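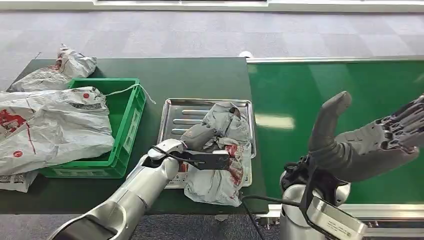
Home Projects People Reports Contact
Search this site Type and press enter
8 min read

Dropped Grip: Tracking Down a Force Fault in a Two-Arm Bag Handling Project

Parisa Ahmadpour and Markos Ververidis
Allarcombe, second-year robotics project

1. What we set out to do

Our project was about plastic bags. We wanted a two-arm robot to pick a thin, crumpled bag off a tray and move it into a crate, which sounds like a warm-up exercise and took us most of the term. Bags are wonderful things to work with! They fold differently every time, they weigh almost nothing, and the part you grab is hardly ever the part you planned to grab. We picked the task for exactly that reason, and we would pick it again.

The left arm carries a gripper and does the picking. The right arm carries a hand with a thumb and fingers, and its job was to steady the bag if the gripper asked for help. Our control code runs on top of Polent, the arm software our department uses, with a small logging tool of our own called Irbridge that writes down joint angles, motor current and jaw opening.

2. The fault

In July we started long runs, and that was when things went wrong. The gripper would come down on a bag, press into it, close, and then push. It kept pushing down after it should have started lifting. Usually the plastic squashed flat and the arm carried on as if all was well (no harm done, one very flat bag). Twice, though, the push went on long enough for the tray to slide toward the edge of the table, and the second time Markos hit the stop button.

We want to be clear that the stop button worked both times it was pressed during the project, and that both of us were standing outside the taped line. Even so, an arm that presses down when the program says "lift" is a safety matter, so we stopped all runs that afternoon and wrote it up for our supervisor before touching any code.

3. Looking for the cause

Our first guess was the camera. White plastic is shiny and the room lights make bright spots, so we thought the robot was misjudging the height of the bag. Parisa spent a whole evening replaying recorded picks with the height estimate drawn next to the arm position. The estimates were a little noisy but nowhere near bad enough. Wrong guess, though the replay viewer she wrote is great and we used it every day afterward.

Our second guess was a loose cable at the wrist. We reseated the connectors and wiggled everything (gently, power off). The fault came back on the next run.

So we went to the logs. We had 753 recorded picks by then, and we sorted them by how long the arm spent in the "contact" state. In 311 of them the state lasted longer than we had designed for. That was a shock, because we had only noticed the bad ones. Most of the long contacts were small enough to look normal from where we stood.

All of those long picks had one thing in common. The program decided it had a grip when motor current in the jaws rose past a set level. A sponge or a box makes the current jump. A thin bag lets the jaws close nearly all the way with hardly any rise, so the program went on waiting for a signal that might never arrive. While it waited, the downward step was still active, and each pass through the loop added a tiny bit more push. We had copied that loop from an older exercise with foam blocks, and it had never been asked to wait for long.

4. The fix

We made 2 changes. The downward step now has its own limit, held apart from the grip check, so the arm can't keep adding push no matter what the jaws report. And the grip check now looks at jaw opening together with current. If the jaws are almost shut and the current is still low, the program calls it "thin or missed," backs off and lifts slowly to find out which.

We also added a timeout of 2,000 milliseconds on the whole contact state. If it runs out, the arm stops where it is and waits for a person. We argued over this one! Parisa wanted an automatic retreat, Markos wanted a full stop, and our supervisor, Dr. Shahbazi, sided with the full stop until we have tested retreating with a bag caught in the jaws.

5. Testing it

We first ran the new code with the arm well above the table, so that it closed on air. The "thin or missed" branch triggered as it should, and seeing that line pop up in the log made our whole week. Then we went back to bags at reduced speed. The tray stayed put. We still get misses, especially when a loose fold slips between the fingers, but they end with the arm lifting and trying again.

The steadying hand on the right was left idle through all of this. Its code uses a version of the same waiting loop, so it stays idle until that has been rewritten too. Markos has started on it.

6. Things left to do

Test the retreat with a caught bag, slow speed only.
Add a rubber mat under the tray.
Have Irbridge raise a warning during a run when the contact state goes long, so we don't find out from a sort weeks later.
Hand over the replay viewer to next year's group, with a readme that Parisa promises is coming.

Previous report Next report Back to top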